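How to Compare Two Needle Driver Grippers on a Suture Pad

If you have a pair of surgical-style arms on the bench and more than one set of jaws to put on them, you will sooner or later want to know which set is better. Thread is my favorite way to find out! It is thin, it slides, it springs back when you let go, and it shows up every little fault in a gripper that a foam block or a peg board will let you get away with.

I worked this routine out with Marcus Achterberg over most of February, comparing the Kalard jaws with the Salance ones. It takes one long afternoon per set once you have the hang of it.

What you need

Two arms with wrists that accept both sets of jaws
A synthetic tissue pad with a cut in it
Black braided suture, plenty of it
A fixed camera pointed at the cut
A spray bottle with plain water
A notebook (paper is fine, mine is paper)

Step 1: Set up the pad

Pin the pad down flat so the cut runs from one arm toward the other. Spray it lightly and wipe off the puddles. Dry pads grab the thread and make every gripper look good, so keep the bottle close and give the surface another mist whenever you change jaws.

Turn down any light that sits straight overhead. Wet pads glare badly and you want to be able to follow a black thread on the video later. A lamp set low on one side works well for us.

Step 2: Mount the jaws and home the wrists

Fit the same kind of jaws on both arms. Don't mix sets yet, tempting as it is. Home each wrist, open and close the jaws a few times with nothing in them, and watch for a side that lags. If one does, re-tension that cable before you go on. I once skipped this and threw out a whole afternoon of numbers.

Write down the controller gains. We ran the Lindgren controller at 1000 Hz for everything and left it alone between sets.

Step 3: The straight pull

Close the left jaws on the thread, close the right jaws a short way along, and draw the arms apart slowly until the thread is tight. Hold for 9 seconds. Then relax and look at whether the thread crept through either side.

Do this with the wrists straight first, then again with both wrists bent. Bent is where the fun starts, because cable friction goes up and the grip you command is no longer the grip you get. The Kalard jaws held nicely straight and started creeping at steep angles. Salance gave us a bit less bite overall but changed less with the bend.

Step 4: The handoff

Now for the good part. Hold the thread on the left, bring the right jaws in slightly open, take it, and only then let go on the left. Pass it back the other way. That is one round trip.

We do 200 handoffs per set, split into short blocks so whoever is at the console can rest. Lyle Van Dusen drove most of ours and he is much smoother than I am, so if you have two drivers, let each one do both sets.

Log these as you go:

Drop: the thread leaves both jaws
Double grab: the jaws pick up a second strand by accident
Clash: the tips touch each other
Stick: the jaws open but the thread hangs on in the teeth

Don't tidy the slack between blocks. Real thread loops all over the place, and a gripper that can pick the right strand out of a mess is worth having.

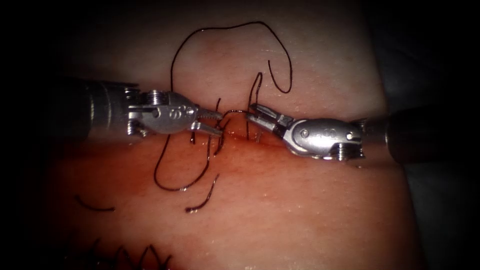 Left jaws closed on the suture, right jaws slightly open, with slack looped above and below the cut.

Step 5: Look at the teeth

Take the jaws off and put them under a magnifier. You are looking for fibers stuck between the teeth. Then run the used thread between your fingertips and feel for fuzzy spots. Sharp teeth hold beautifully and chew the braid to bits, and you won't see that in the handoff log at all.

Step 6: Swap and repeat

Change both sets of jaws, cut new thread, wet the pad, home everything again. Alaric Boateng suggested going back to the first set at the end for 2 extra blocks, and I'm so glad we did! Our second round with the Kalard jaws had fewer drops than the first, which told us we had been getting better at driving the whole time.

Reading your results

Look at sticks and double grabs before you look at drops. Drops depend a lot on the driver. Sticks come mostly from the jaws. For us Kalard stuck more and Salance dropped more, and for slow careful stitching I'd pick Salance.

If your tips clash a lot with both sets, check the hand-eye calibration before blaming the metal. Next up on our bench is the Tendstead set with the narrower jaws, same pad, same routine.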